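Drumgate Workspace Refresh
Progress report to the Pangaribuan Fund, second period
Prepared by Delyth Gwilliam
Jun 9, 2019

Dear Elżbieta Kubiak,

I'm so glad to be writing this one! When I sent you the first report we had a floor plan and a lot of hopeful pencil marks on it. Now we have desks that people like sitting at, and I have more good news than I expected to fit in a few pages. The budget sheet is at the end, as you asked, and I've kept the parts about paint short this time.

Where we are

The grant was for the shared workroom on the upper floor at Drumgate: desks, power, storage, and a bit of help for the people who use the room to sort out how they use it. All the desks are in. We have 8 of them, with light wooden tops, and they have changed the feel of the place more than anything else we bought. The old ones were dark and wobbly, and people used to put their bags on them and go work in the kitchen. In April I came in early to open the windows and found three people already settled, one of them with her shoes off.

The Fummont building office let us use the freight elevator for the delivery, which saved us a day of carrying and probably somebody's back. The old desks went down the same way and were picked up by a school that wanted them for a craft room. They were delighted with them, wobble and all.

The desk survey

You asked in your last letter how we would know whether the room was working. We sent out a short questionnaire and got 81 replies, far more than I had dared hope for. People wrote in the margins. People wrote on the back! The thing they liked best was the light, then the size of the desktops, then (this surprised me) being allowed to leave a few things out between sessions. Under the old rule everything had to be cleared off each evening, and it made regular users feel like visitors.

So we have been trying out a softer rule. Each regular user gets a home desk and can keep a small number of everyday items on it: a mug, a coaster, a drink, a charger, whatever makes the place theirs. The shared desks by the door still get cleared at night. I had some worry about this, and so did the cleaners, and we sat down together to work out what "a small number" might mean. We settled on leaving it to good sense and looking at it again after the summer.
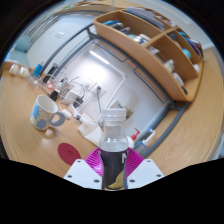 Cables are the part I would still call unfinished. The home desks collect them at the back, and once a mug and a bottle and a few papers have moved in as well, the space at the front shrinks faster than you would think. Every desk now has power within easy reach, and that was the single biggest complaint in the old room, so I count it as real progress. But having enough places to plug in has encouraged everyone to plug in everything they own. I include myself in this.

We are trying two fixes. The first is a tray from Drultard that hangs under the rear edge of the desk and holds a power strip and the spare lengths of cord. We bought 3 to test, and the people who have them are very happy. One asked if she could have a second for home. The tray takes a little patience to fit, and you do have to unplug the whole desk while you do it, so we plan to put up the rest in one go on a morning when the room is closed.

The second fix costs nothing. Once a month we hold a tidy hour with coffee, where everyone pulls their cables forward, finds out which adapter belongs to what, and puts a paper tag on each one they are keeping. Anything without an owner goes in a box by the door. The first tidy hour was great fun and much louder than I had planned. The box filled up, and then over the next week it half emptied again as people came looking for things they had just declared they never used.

Drinks on desks

This came up in the survey more than any other single topic, so it gets its own heading. Some users wanted drinks banned from the desks altogether. Most very much did not. We have gone for a middle way: bottles need a lid that closes, and mugs sit on a coaster. Coasters have been bought for every desk and people have brought in their own as well. The wood does mark if a hot mug is left on it, as I found out myself on the very first day, and I have since learned a good deal about beeswax.

We are also asking people to keep drinks toward the front and away from the plugs. This one is harder to remember than it sounds. I'd like the trays to take care of most of the risk, because I would much sooner move the power than nag grown adults about their coffee.

Storage

The shelving along the long wall is up and already well used. Two of the lower shelves were hung too close together for box files, and the fitter is coming back to move them. The lockers are ordered and late. I have been promised a delivery date and will send it on as soon as I believe it.

Money

We remain inside the budget. Desks and delivery came in a little under the estimate thanks to the elevator, and I would like your permission to move the difference into cable trays, which were not in the original plan. With that change, roughly 2000 dollars would be left for the last period, covering the lockers, the final trays and a second lamp for the dark corner near the stairs. Receipts are in the attached folder.

Next steps

Fit the remaining cable trays, if you agree to the change above.
Get the lockers in and assigned.
Rehang the two low shelves.
Repeat the desk survey after the summer, with a question about the home desk rule.
Write up the tidy hour so the rooms downstairs can try it. They have already asked!

I would love for you to come and see the room. Mid-morning is the nicest time, when the light gets all the way across to the shelves and most of the regulars are in. There will be coffee, and I will find you a coaster.

With warm thanks from all of us at Drumgate,

Delyth Gwilliam

Attached: budget sheet, receipts, survey replies with names removed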